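Chapter 7
Things That Fold

Most books on household equipment treat folding as a gift. A chair folds, so you have more room. A table folds, so you can own a bigger one. This chapter starts from a less cheerful place. Every hinge is a spot where an object can go slack, and every object that can be put away has to be set up again by someone with other things to do.

Yareli Chávez taught beginning band for 19 years and kept a log of equipment trouble in her rehearsal room. Folding music stands filled more of its pages than any instrument. Her entries are short. "Desk drops during slow movement." "Leg kicked, stand down, pages everywhere." "Knob tight, still turns." She didn't think much of the claim that a stand sets up in seconds, and having read the log, neither do we.

Take the stand apart in your head. It has to hold paper at a readable angle, at a height that suits the player, and stay upright when somebody brushes past. The desk does the first job, the central tube the second, the legs the third. Makers like to talk about the desk. The trouble is usually lower down.

A perforated desk is often sold as the better choice, and the holes do save some weight. Whether you would feel the difference on a walk to the bus is another matter. The ledge deserves more of your attention. A narrow one will hold a single part and may struggle with a thick book, and no pattern of holes will help with that.

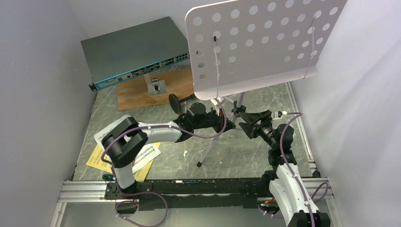
7.1 The Tripod and Its Promises

Three feet will rest on an uneven floor without rocking, a fact repeated so often that people hear it as "three feet will not tip." Those are separate claims. A tripod tips when the weight above it moves outside the triangle made by its feet. Spread the legs wide and the triangle grows — and so does the chance that a passing shoe will find one of them.

Crisóforo Orozco, who repaired stands for a rental shop, argued that players blame the knob for what the legs have done. We think he was half right. A worn clamp will let a desk sink on any floor.

Before going on, set up a folding stand and load it with the heaviest book you own. Turn the desk so that it faces between two legs, then directly over one. Push lightly at the top each time, keeping a hand ready, and write down which way it gives.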